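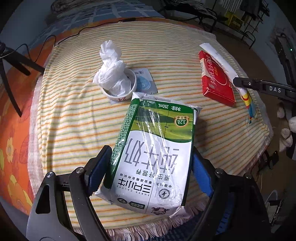

Page last changed: January

Figure 2. A 250 mL milk carton held by its sides between the ribbed blue pads of a hand-held gripper, with clear film stretched over its front. The paper cup, the red box and the long white wrapper lie farther back on the striped cloth.

4. Working rules for demonstrations with household packs

4.1 Why we wrote the rules down

When the Chin project began, we had a perfectly good handbook for the gripper and almost nothing for the person holding it. The handbook told us how to charge the thing, how to clean the pads and what to do if the fingers jammed, and we were grateful for all of it. What it left open was the long list of small choices a person makes between sitting down at a table and putting the last object back, and each of us, quite naturally, had been making those choices in our own way. Carola Meinecke read through the first 500 demonstrations with a pot of tea and a great deal of patience, and could tell within a few seconds of each one which of us had been holding the tool. That was charming in its way, but it was a poor property for a shared set of demonstrations to have.

The rules in this section grew out of her notes. They were tried first at Lilta and later at Ellunov, and the wording has been softened in several places after people at both sites told us, kindly, that we sounded like a parking notice. We give them here in the form in which they are now used, with some of the arguments that went into them, in the hope that other groups will borrow what suits them and quietly drop the rest.

4.2 Holding the pack

A drinks carton should be taken across its two sides, with one pad on each, as in Figure 2. We ask for the pads to lie as flat against the card as they will go, and for the fingers to be closed only as far as is needed to lift. People used to working with wooden blocks tend to close the fingers all the way from habit, and a small carton does not thank them for it. If the sides bow inwards, the grip is opened a little and the demonstration goes on; it is marked "firm" in the notes and kept.

We spent longer than we care to admit on the question of which way up a pack should be. The early draft asked for all printing to face the holder and read the right way up. This made lovely tidy records and very unhelpful ones, for a carton in an ordinary home is picked up from whichever side happens to be nearest. The present rule is that the pack may lie any way it likes, and that its direction is left alone between one take and the next unless the task sheet says to turn it. The carton in Figure 2, with its brand name and its content mark upside down and the whole pack tilted slightly clockwise, is entirely within the rule.

4.3 Film, shine and other awkward surfaces

Clear film deserves a paragraph to itself. It wrinkles, it catches the light, and the bright streaks it throws across a pack, such as those on the carton in Figure 2, can hide the very edge a program is looking for. Our first instinct was to ask for film to be taken off beforehand. Floneck, who look after the checking of our labels, talked us out of it, and we are glad they did, as so much of what people bring home from the shops comes wrapped. Film therefore stays on if the task sheet lists the item as wrapped, and the labeller ticks a box marked "shine" whenever a reflection crosses a printed panel. Labellers are asked never to fill in lettering they cannot read, even when they know the product well from their own fridge.

Lamps and curtains are set before the first take and then left as they are until the task is done. If the sun comes round and somebody really must draw a curtain, that is the start of a new group of takes, with its own line in the notes.

4.4 The rest of the table

Things that are not part of the task may stay on the table. We feel quite strongly about this, having seen how well a program can do on a bare surface and how badly it then copes with a kitchen. The cup with crumpled white material stuffed into it, and the flat packet lying partly beneath it, are just the sort of company a carton keeps in daily life. We do ask for three things. Anything that could spill is emptied or moved well back. Cables are led along the far edge of the cloth, away from the path of the hand. Papers bearing a name or an address are taken out of view before the tool is picked up, and this last point is checked again by the labeller.

A cloth may be used, patterned or plain, provided it lies still. Stripes gave us some worry at first, but they turned out to be rather handy for spotting a cloth that had crept between takes. Fringes are allowed to hang free on the near side, and the holder should take care not to draw them up with the fingers.

4.5 Where more than one arm can reach

Where a second arm can reach the same table, each arm has its own object for the length of the task, written on the sheet by name. One does not reach across the other. Should both be needed near the same item, the person leading the task says so out loud, waits for a reply, and only then moves. We know this feels a little formal among colleagues who have shared a table for months, and we have all giggled at it at least once, but we would still ask for it every time.

4.6 Breaks, mistakes and keeping takes

No one works for more than 2 hours without a proper rest away from the table. A dropped pack is a result like any other: the take is kept, marked "drop", and the same pack is used again unless it leaks. Takes are thrown away only when a person's face or private papers have come into view, and the reason is written down by whoever made the decision.

With these rules in place the Chin set grew to 3,000 demonstrations, and we later went back and relabelled the early ones so that the marks "firm", "shine" and "drop" mean the same throughout. The full rule sheet has 14 points, several of which concern cleaning and storage and are left to the appendix. Section 5 turns to how closely the labellers agreed with one another, with "shine" treated separately from the other marks.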